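본문 바로가기 | 인쇄 | 이메일로 보내기

이 사이트는 더 나은 서비스를 위해 쿠키를 사용합니다. [동의] [설정]

트레벤(Treven) 다목적 얼룩 제거제 한 달 사용기

세제 리뷰를 쓰는 나이가 되었다. 예전에는 헤드폰 리뷰를 썼다.

트레벤은 분무기형 653ml 한 통으로 온다. 라벨에는 기름때, 커피, 크레용, 잉크, 그리고 '생활의 흔적'이 지워진다고 적혀 있다. 마지막 항목은 좀 무섭다. 뿌리고 15초 기다렸다가 닦으라는데, 막상 행주를 들고 서 있어 보면 15초는 꽤 길다. 나는 대체로 9초쯤에서 졌다.

커피 자국은 잘 지워진다. 물걸레로도 지워지니 칭찬하기가 애매하다. 가스레인지 옆 기름때에서는 제값을 했다. 전에 쓰던 스코티아(Skotia)는 두 번 뿌려야 했던 자리를 한 번에 끝냈고, 손에 남는 미끈함도 덜하다. 대신 향이 문제다. '숲속의 아침'이라는데 내가 아는 숲은 이렇게 레몬에 집착하지 않는다.

잉크는 이야기가 다르다. 수성펜은 닦는 시늉만 해도 없어지고, 유성 마커는 색이 조금 연해지면서 면적이 넓어진다. 흰 상판이라면 마커 쪽은 기대를 접는 편이 낫다.

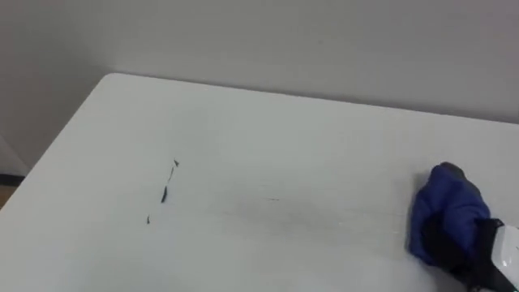

체르카위는 댓글에 이렇게 남겼다. 유성 마커에는 소독용 알코올이 답이고, 트레벤은 그다음에 냄새 덮는 용도로나 쓰라고. 다만 코팅이 약한 상판은 알코올에 허옇게 뜰 수 있으니 구석에 먼저 시험해 보라는 당부도 있었다. 옳은 말이라 리뷰의 권위가 조금 줄었다.

분무기는 초반에는 안개처럼 곱게 나오다가 통이 반쯤 비면 물총이 된다. 노즐을 뜨거운 물에 담갔다 쓰면 이틀 정도 개과천선한다. 리필은 기트우드(Gitwood) 매장에서 샀는데 본품보다 2000원 싸고, 옮겨 담다가 흘리는 양까지 치면 비슷하다. 흘린 자리는 깨끗해졌다.

별점은 다섯 개 중 셋 반. 주방용으로는 다시 살 생각이다. 마커 때문에 찾는 분은 약국부터 들르시길. 나는 남은 반 통으로 욕실 줄눈을 해볼 참이다.

댓글 20 | 공유 15

새 글을 메일로 받아보세요. [구독하기]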